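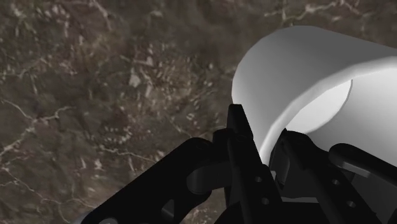
원통이 날아갔다: Skedora에서 잡기 실패를 쫓아다닌 기록

요즘 제 저녁 시간을 통째로 가져간 문제가 있습니다. 시뮬레이션 안에서 그리퍼가 옆으로 누운 흰 원통을 잡는, 말로 하면 한 줄짜리 작업인데요. 잘 되다가 가끔 원통이 로켓처럼 튀어 나갑니다! 처음 봤을 때는 웃었고, 두 번째에는 녹화를 했고, 세 번째부터는 잠이 안 왔습니다. 그런데 원인을 따라가는 과정이 너무 재미있어서(진심입니다) 까먹기 전에 전부 적어 두려고 합니다. 길어요. 차 한 잔 가져오세요.

저는 Workneh라는 이름으로 작은 개인 프로젝트를 하고 있습니다. 부엌 물건을 집어서 제자리에 돌려놓는 팔을 만드는 게 목표인데, 아직은 대부분의 시간을 시뮬레이터 안에서 보냅니다. 시뮬레이터는 Skedora를 쓰고, 그리퍼는 Justeck 것의 모델을 가져와 링크 몇 개를 제 손으로 고쳐 붙였습니다. 실물 팔은 Dondarley 작업실에 있고요. 이 작업실 얘기는 예전 글에서 많이 했으니 넘어가겠습니다.

바닥은 진한 갈색 대리석 무늬로 깔아 놨습니다. 흰 물체에 검은 그리퍼라서 렌더만 봐도 손가락 위치가 눈에 확 들어와요. 이 배색 하나 바꾼 뒤로 디버깅 속도가 달라졌습니다. 회색 물체를 회색 바닥에 놓고 회색 그리퍼로 잡던 시절의 저에게 알려 주고 싶네요.

증상

10월에 잡기 에피소드를 400번 돌렸습니다. 원통의 방향과 위치를 조금씩 바꿔 가면서, 그리퍼가 열린 입구 쪽으로 접근해 벽을 잡고 들어 올리는 작업입니다. 벽을 바깥에서 감싸는 대신 손가락 하나가 입구 안으로 들어가고 다른 하나가 바깥에서 받치는 방식이에요. 누운 컵이나 통을 집을 때 사람 손도 자주 그렇게 합니다. 엄지는 밖에, 검지는 안에.

결과를 펼쳐 보니 성공률이 좋았습니다. 너무 좋아서 신이 난 나머지 바로 메시지를 보냈어요. 받은 사람은 Jui-lin Lu. 저보다 접촉 시뮬레이션을 훨씬 오래 만진 친구입니다. 답장이 이랬습니다.

“영상은 봤어?”

안 봤죠. 숫자만 봤습니다. 그래서 그날 밤부터 영상을 보기 시작했습니다.

400번 중에서 아홉 번, 원통이 튀어 나갔습니다. 손가락 끝이 입구 테두리를 넘어가는 순간 원통이 한 프레임 만에 화면 밖으로 사라져요. 굴러가는 게 아닙니다. 발사됩니다. 어떤 건 위로, 어떤 건 옆으로. 한 번은 바닥을 치고 다시 올라와서 카메라 앞을 스쳐 지나갔는데 박자가 너무 절묘해서 혼자 박수를 쳤습니다.

진짜 심각한 건 그다음이었습니다. 아홉 번 중에 다섯 번이 ‘성공’으로 기록되어 있었어요!

성공 판정이 왜 그랬나

판정 코드는 제가 썼습니다. 그러니 범인도 저입니다. 조건이 이렇게 되어 있었어요. 에피소드가 끝나기 전에 물체의 무게중심이 정해진 높이를 한 번이라도 넘으면 성공. 끝.

날아가는 원통은 그 높이를 아주 멋지게 넘습니다. 그리퍼는 빈손인데 점수판에는 성공이 찍히죠. 옆으로 날아간 나머지는 높이를 못 넘겨서 실패로 떨어졌고요. 같은 고장인데 방향에 따라 한쪽은 성공, 한쪽은 실패로 갈린 겁니다. 그 상태로 학습에 들어갔다면 정책이 뭘 배웠을지 생각하면 등이 서늘합니다. 위로 쏘면 칭찬받는구나, 하고 배웠겠죠. 시뮬레이터의 구멍을 찾아내는 데에는 학습 알고리즘만큼 부지런한 녀석이 없으니까요.

첫 번째 용의자: 손가락 힘

제일 먼저 의심한 건 힘이었습니다. 손가락을 닫는 명령이 너무 센가? 그래서 힘 상한을 내렸습니다. 발사 거리가 줄었어요. 만세를 부르려다가 다시 보니 발사 자체는 그대로 일어나고 있었습니다. 속도만 좀 얌전해졌고, 대신 정상적으로 들던 에피소드에서 원통이 주르륵 미끄러지기 시작했습니다. 고치기는커녕 하나 더 망가뜨린 셈입니다.

게다가 로그를 자세히 보면 이상했습니다. 원통이 튀는 시점에 손가락은 아직 닫히기 전이에요. 닫기 명령이 나가기도 전에, 그냥 접근하는 중에 튑니다. 힘 상한을 만질 이유가 애초에 없었던 거죠. 시간축에 명령과 물체 속도를 같이 그려 보는 일을 왜 맨 처음에 안 했는지 모르겠습니다. 다음부터는 무조건 그래프 먼저!

두 번째 용의자: 시간 간격

다음은 물리 계산의 시간 간격이었습니다. 얇은 판 모양 손가락이 얇은 벽 근처로 움직이니까, 한 스텝 사이에 벽을 뚫고 들어갔다가 밀려나는 게 아닐까 싶었어요. 그럴듯하죠? 저도 꽤 확신했습니다. 제어 한 번당 물리 스텝을 다섯 번으로 쪼개서 다시 돌렸습니다.

계산 시간이 쭉 늘어난 대신, 날아가는 횟수는 거의 그대로였습니다. 날아가는 모습이 더 부드럽게 기록되더군요. 고해상도로 실패하는 원통이라니. 그래도 이 실험이 헛수고는 아니었던 게, 잘게 쪼갠 덕분에 튀기 직전의 접촉 기록이 남았습니다. 거기서 결정적인 줄을 발견했어요. 손가락 끝과 원통 사이의 접촉점이, 입구의 빈 공간 한가운데에 찍혀 있었습니다.

빈 공간에요. 벽이 없는 곳에요!

의자에서 일어났습니다. 새벽이었는데 커피를 또 내렸습니다.

범인: 막혀 있던 입구

화면에 보이는 모양과 물리 엔진이 계산하는 모양이 다르다는 건 이 바닥에서 상식에 가깝습니다. 눈에 보이는 메시는 렌더링용이고, 충돌 계산에는 따로 단순화한 모양을 씁니다. 저도 압니다. 아는데 당했습니다.

제가 원통을 불러올 때 쓴 설정이 볼록 껍질(convex hull)이었습니다. 물체를 팽팽한 랩으로 감싼 모양이라고 생각하면 됩니다. 상자나 공이면 별문제가 없어요. 그런데 입구가 열린 통을 랩으로 감싸면 입구가 막힙니다. 화면에서는 열린 통인데, 물리 엔진에게는 속까지 꽉 찬 기둥인 거예요.

그러면 입구로 손가락을 넣을 때 무슨 일이 벌어지느냐. 화면상으로는 손가락이 안쪽 공간으로 쏙 들어갑니다. 엔진 입장에서는 꽉 찬 기둥 속으로 손가락이 파고든 상황이고요. 엔진은 겹친 두 물체를 떼어 놓으려고 하고, 깊이 파고들수록 세게 밀어냅니다. 손가락은 모터가 위치를 붙잡고 있어서 안 밀려나니까, 가벼운 원통이 그 에너지를 전부 받아서 출발합니다. 발사!

그럼 왜 아홉 번만 튀었을까요? 전부 튀었어야 하는 것 아니냐고 Jui-lin이 물었는데, 아주 좋은 질문이었습니다. 대부분의 에피소드에서는 손가락이 막힌 입구에 정면으로 부딪쳐서 원통을 뒤로 슬슬 밀었더라고요. 그러다 옆면으로 미끄러져서 결국 바깥쪽 벽 두 군데를 잡고 들어 올린 겁니다. 제가 의도한 안팎 잡기는 한 번도 제대로 된 적이 없었어요. 튄 아홉 번은 접근 속도와 각도가 맞아떨어져서 손가락이 한 스텝 만에 껍질 속 깊숙이 들어간 경우였습니다.

이걸 이해한 순간의 기분을 뭐라고 해야 할지. 높은 성공률이 통째로 다른 작업의 성공률이었다는 뜻이니 울어야 맞는데, 퍼즐이 딱 맞는 소리가 나서 너무 신났습니다.

고치기

충돌 모양을 다시 만들었습니다. 통의 벽을 둘레 방향으로 잘라서 볼록한 조각 16개로 나누고, 그걸 둥글게 이어 붙였어요. 나무통의 널판을 떠올리면 비슷합니다. 조각 하나하나는 볼록하니까 엔진이 빠르게 계산할 수 있고, 전체로 보면 가운데가 비어 있습니다.

조각을 더 적게 해 봤더니 벽이 눈에 띄게 각져서 손가락이 모서리에 걸렸습니다. 더 많이 하면 매끄럽지만 느려지고요. 16개에서 타협했습니다. 자동 분할 도구도 써 봤는데 입구 쪽에 얇은 조각을 이상하게 남겨서, 결국 짧은 스크립트로 직접 잘랐습니다. 이런 스크립트 짜는 게 제일 재밌어요. 삼각함수 몇 줄이면 통이 생기다니!

그다음 순서대로 바꾼 것들입니다.

물리 엔진이 겹침을 풀 때 쓰는 최대 분리 속도에 상한을 걸었습니다. 이건 치료보다는 안전벨트에 가깝습니다. 또 어딘가 모양이 틀려 있더라도 물체가 대기권을 벗어나지는 않게요.

성공 판정을 새로 썼습니다. 물체가 정해진 높이 위에 있고, 양쪽 손가락이 모두 물체에 닿아 있고, 물체와 그리퍼의 상대 속도가 작은 상태가 일정 시간 이어져야 성공입니다. 한순간만 넘는 건 인정 안 합니다.

접촉점이 벽에서 떨어진 곳에 찍히면 그 에피소드를 따로 빼서 빨간 표시를 하게 했습니다. 성공이든 실패든 상관없이요. 이 검사가 처음부터 있었다면 첫날에 끝났을 일입니다.

마지막으로 충돌 모양을 반투명하게 겹쳐 보는 단축키를 만들었습니다. Skedora에 원래 있는 기능인데 메뉴 깊숙이 있어서 안 누르게 되더라고요. 손가락 하나로 켜지니까 이제는 습관처럼 누릅니다.

맨 위에 올린 렌더가 손가락 위치를 맞추던 구도입니다. 가운데 손가락 끝이 입구 왼쪽 테두리 근처에 있고 오른쪽 손가락 뭉치가 아래에서 원통을 받치는 쪽에 와 있죠. 저는 이 각도를 좋아합니다. 그리퍼 쪽에서 올려다보듯이 원통이 커다랗게 들어와서, 테두리의 얇은 벽과 손가락 사이가 얼마나 빡빡한지 느껴지거든요. 물론 이런 렌더를 아무리 뚫어지게 봐도 볼록 껍질은 안 보입니다. 제가 며칠을 그렇게 보냈습니다.

다시 돌린 결과

같은 시드로 400번을 다시 돌렸습니다. 튀어 나간 에피소드는 없었습니다. 대신 성공률이 뚝 떨어졌어요! 떨어진 게 반가운 건 처음입니다. 이제야 진짜 작업을 하고 있다는 증거니까요.

실패하는 모양도 훨씬 믿음이 갑니다. 손가락이 테두리에 걸려서 원통이 옆으로 도는 것, 안쪽 손가락이 너무 얕게 들어가서 들다가 빠지는 것, 바깥쪽 손가락이 바닥을 먼저 긁는 것. 전부 손으로 해 봐도 일어날 법한 실수입니다. 마지막 것은 누운 물체를 아래에서 받치려면 바닥과 벽 사이로 손가락을 비집고 넣어야 해서 꽤 까다롭습니다. 접근 경로를 살짝 기울이는 걸로 줄여 보고 있어요.

그런데 이게 왜 안전 문제냐면

여기까지만 보면 시뮬레이터 속 웃긴 사고입니다. 물체가 날아가도 다칠 사람이 없고, 재시작 버튼 한 번이면 원통이 얌전히 누워 있죠. 저도 처음엔 그렇게만 생각했는데, Jui-lin이 한마디 했습니다.

“그거 Dondarley 팔에 올리려던 거 아니었어?”

맞습니다. 성공률이 높게 나왔으니 바로 실물에 올릴 생각이었어요. 일정표에도 적혀 있었습니다.

만약 그대로 올렸다면 어땠을지 차근차근 따져 봤습니다. 시뮬레이터에서 통했던 동작은 막힌 입구를 손가락으로 밀면서 옆으로 미끄러지는 동작이었습니다. 실물 통의 입구는 뚫려 있으니 손가락이 저항 없이 쑥 들어가고, 옆으로 미끄러져야 할 타이밍에 안쪽 벽을 그대로 옆으로 밀게 됩니다. 거기다 힘 상한은 제가 원래 쓰던 높은 값이고요. 플라스틱 통이면 찌그러지고 끝나겠지만 도자기나 유리면 깨집니다. 팔 앞에 제 얼굴이 있을 수도 있습니다. 저는 가까이서 구경하는 걸 좋아하거든요. 너무 좋아합니다.

그래서 실물 쪽 규칙도 손봤습니다. 새 정책을 처음 올릴 때는 속도와 힘을 모두 낮춘 상태로 시작하고, 깨지는 물건은 쓰지 않습니다. 보안경을 쓰고, 비상정지 버튼은 손이 닿는 데 둡니다. 예전에는 버튼이 책상 반대편에 있었어요. 선이 짧다는 이유로요. 연장선을 샀습니다.

손가락에 걸리는 힘이 예상보다 빨리 올라가면 그 자리에서 멈추고 벌리는 감시 코드도 넣었습니다. 시뮬레이터에서 이 코드를 켜고 옛날의 막힌 원통을 일부러 넣어 봤더니, 밀기 시작하자마자 딱 멈추더라고요. 이게 되네! 하고 소리를 질렀습니다. 망가진 모델을 지우지 않고 시험용으로 남겨 둔 보람이 있습니다. 이름은 ‘막힌통’으로 저장해 뒀습니다.

다른 물건들도 뒤져 봤습니다

찜찜해서 제 물체 목록을 전부 열어 봤습니다. 손잡이 달린 머그는 손잡이 구멍이 막혀 있었고, 그릇은 윗면이 평평한 원반이었고, 바구니는 말할 것도 없었습니다. 그릇에 작은 공을 떨어뜨리면 공이 그릇 입구 높이에 둥둥 떠 있어요. 예전에 이걸 보고 마찰 설정이 이상하다고 메모해 놓은 게 있더군요. 마찰은 무슨. 과거의 나야.

공 떨어뜨리기는 아예 정식 시험으로 만들었습니다. 새 물체를 등록하면 입구가 위로 오게 세워 놓고 작은 공을 떨어뜨린 다음, 공이 안쪽까지 내려가는지 확인합니다. 통과 못 하면 등록이 안 됩니다. 스크립트가 짧고 눈으로 봐도 즐거워서, 저녁마다 물건 하나씩 넣어 보는 게 낙이 되었습니다. 머그 손잡이는 공으로 안 되니까 가느다란 막대를 찔러 넣어 보는 시험을 따로 만들고 있고요.

그리퍼 쪽도 같은 눈으로 다시 봤습니다. 손가락 판에 뚫린 작은 구멍들은 충돌 모양에서 메워져 있는데, 여기로 뭘 끼울 일은 없으니 그냥 두기로 했습니다. 다만 링크의 둥근 끝부분은 껍질이 실제 모양보다 살짝 부풀어 있어서 줄였습니다. 원통 입구처럼 좁은 곳에서는 그 살짝이 큽니다.

아직 모르는 것

최대 분리 속도 상한을 얼마로 둘지는 아직 감으로 정하고 있습니다. 너무 낮추면 손가락이 벽 속에 잠긴 채로 느릿느릿 빠져나오는데, 그게 또 잡기에 도움이 되는 엉터리 접착제 노릇을 합니다. 발사 문제를 막으려다 본드 문제를 만드는 꼴이라, 얼마나 잠겼는지도 같이 기록하면서 보는 중입니다.

벽 두께도 고민입니다. 실물 통은 제 모델보다 벽이 휘어요. 손가락이 안팎에서 누르면 조금 눌리면서 잡히는데, 딱딱한 조각 16개로는 그 느낌이 안 나옵니다. Jui-lin은 접촉을 말랑하게 설정하면 그럭저럭 비슷해진다고 하고, 저는 아예 변형되는 벽을 해 보고 싶습니다. 느리겠죠. 그래도 해 보고 싶어요!

혹시 Skedora에서 열린 용기를 다루는 분이 있으면 분리 속도를 어떤 값으로 쓰는지 댓글로 알려 주세요. 자르기 스크립트는 주석을 좀 정리해서 다음 글에 붙이겠습니다. 지금은 변수 이름이 전부 ‘통’, ‘통2’, ‘진짜통’이라 남에게 보여 줄 상태가 아닙니다.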